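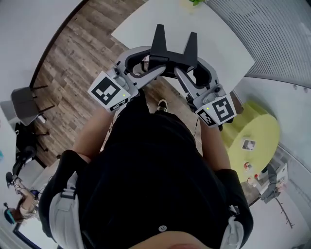
Weighted vests and the "posture" claims
Started by undholm_pete

Has anyone here tried the Skerkum posture harness for upper back pain? My physio mentioned it in passing and the website says it "retrains" your shoulders in 40 days. I'm doubtful. I've worn harnesses on and off for years, the kind with black padded pieces over each shoulder, and all I ever learned from them is where the padding stops. They want $160 for it. I sit at a desk nine hours a day and I reckon the desk is the problem.

Posted 27 January 2018

dotari_dan wrote:
Bought one, wore it for a fortnight, now it lives in the boot of the car. While it was on I sat up straight. Took it off, slumped again. The colour is nice, I suppose.

adjoa.dogbe wrote:
Two weeks isn't a fair go though. I wore mine an hour each morning for most of a winter and my neck headaches stopped. Didn't change my chair, didn't change my pillow.

undholm_pete wrote:
Did you change anything else? Walking more, different job, less stress?

adjoa.dogbe wrote:
I did start swimming. But only once a week!

undholm_pete wrote:
Right. So it could be the swimming.

adjoa.dogbe wrote:
Could be. Could also be the harness. You asked if anyone had tried it and I'm telling you what happened.

Yaw Essien wrote:
I fitted braces and supports in a shop for a long while and we sold heaps of these. People loved them in the first week. Hardly anyone came back for a second one, and I never worked out if that meant they were cured or fed up. The ones who did best were already doing their rows and stretches. I'd spend the money on a resistance band and keep the change.

andreadis77 wrote:
Disagree with Yaw a bit. Some of us won't do the exercises, full stop. If a strap reminds me to pull my shoulders back while I'm washing up, I'll take the strap.

Yaw Essien wrote:
Fair enough, but then it's a reminder and should be priced like one. A sticky note on the monitor does that.

dotari_dan wrote:
Anyone want mine? Size medium, hardly worn. Pickup only.

undholm_pete wrote:
Went back and read the fine print. The "2000 happy customers" figure comes from their own email survey, and it doesn't say how many people they asked. I'm going to raise the monitor first and see how I go. Dan, how much?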